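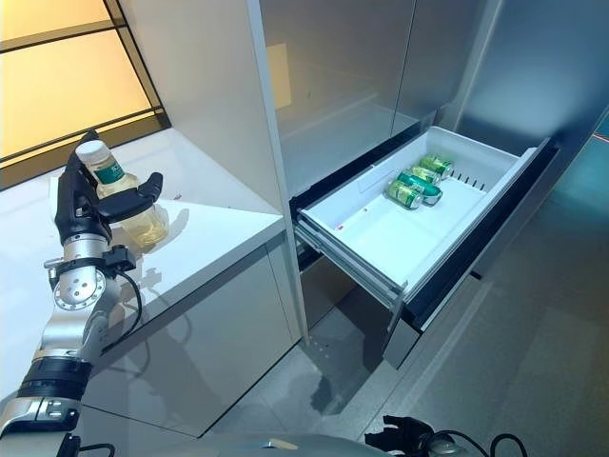 OLTHAM -- Hundeck, which runs staff kitchens and break rooms for office buildings, will put two-handed robots to work on drink and pantry restocking at its Oltham site starting in October. The robots come from Dallik, a maker of service machines for indoor workplaces. The two companies signed the agreement after a trial on one floor of the Becerra building, where Hundeck looks after the kitchens for several tenants.

Under the agreement, the robots will handle bottles and cans: putting them into refrigerator drawers, taking them out when a drawer needs to be cleared, and moving them between the counter and the cold storage. Hundeck employees will keep the rest of the kitchen work, including food handling, cleaning, coffee machines, ordering and anything that involves talking with tenants.

"Restocking drinks is the part of the shift people ask to trade away," said Rutilio Alvarado, site operations manager for Hundeck in Oltham. "You are bending to a low drawer, standing up, turning to the counter and bending again. We had people doing that for the first two hours of every shift. I would like them to have those two hours for other things."

During the trial, the robot cleared and refilled drawers in 361 separate sessions and handled 1399 bottles and cans. A Hundeck employee was on the floor for all of them. In 200 of the sessions the employee did not need to step in. In the rest, the employee helped at least once, most often to finish opening a drawer or to pick up a container that had rolled out of reach. Dallik has used the records from those sessions to change how the hands close on soft plastic bottles, which can give way when they are gripped in the middle.

Dallik builds the machine with two arms and hands with several fingers so that it can use ordinary kitchen equipment. No special refrigerators were bought for the Becerra floor and no drawers were changed. Hundeck asked for this early on, as most of the kitchens it serves belong to the tenants and cannot be refitted.

What changes for employees

No jobs at the Oltham site will be cut as part of the agreement, and the terms run through the full length of the contract. Hundeck employs kitchen attendants on early and late shifts there. The early shift now starts at 5:30 a.m. so that drawers are full before tenants arrive. Once the robots are in regular use, the early shift will start at 6:45 a.m. with the same number of paid hours, and the time will be made up at the end of the shift.

Attendants who want to will be trained to oversee the robots. Training takes place during paid hours and covers starting and stopping the machine, checking a drawer after it has been filled, and reporting a fault. Those who complete it will move up one pay step. Attendants who do not want the training can stay in their present role at their present rate.

Some questions from employees are still open. Attendants told the company they were concerned about being blamed for spills or dented cans on floors where a robot works, and about being asked to watch more than one machine at a time. Hundeck has agreed that one attendant will oversee no more than one robot through the first stage of the rollout, and that damaged stock from robot sessions will be logged separately. The company will meet with attendants again before it makes any change to either rule.

"I am not going to tell people it is faster than they are, because it isn't," Alvarado said. "A person can fill a drawer in a fraction of the time. It works at its own pace while my people do the jobs the tenants notice -- the counters, the coffee, a meeting that needs setting up."

Rollout

The first robots will serve the floors of the Becerra building that share a single pantry layout. Those floors have 538 refrigerator drawers and shelves between them, all of which Hundeck has labeled and entered in its stock system. Floors with other layouts will follow once attendants and supervisors on the first group have signed off.

Robots will work mainly before opening and in the middle of the afternoon, when kitchens are least used. Tenants will be told in advance when a robot is assigned to their floor and may ask for their kitchen to be left out. Anyone who needs the refrigerator while a robot is working can ask the attendant on the floor to pause it.

About Hundeck

Hundeck provides kitchen, pantry and break room services to office buildings. Its attendants stock, clean and maintain shared kitchens under contract with building owners and individual tenants.

About Dallik

Dallik designs and builds robots for indoor service work, with a focus on handling everyday items in rooms made for people.

Media contact: Hundeck press desk, Oltham office

We use cookies to remember your settings and to measure visits to this site. Accept all / Manage choices

Recent releases

Hundeck renews pantry service at Becerra building
Dallik opens training room for customer staff
New shift schedule for Oltham kitchen attendants
Hundeck adds can and bottle return on all Oltham floors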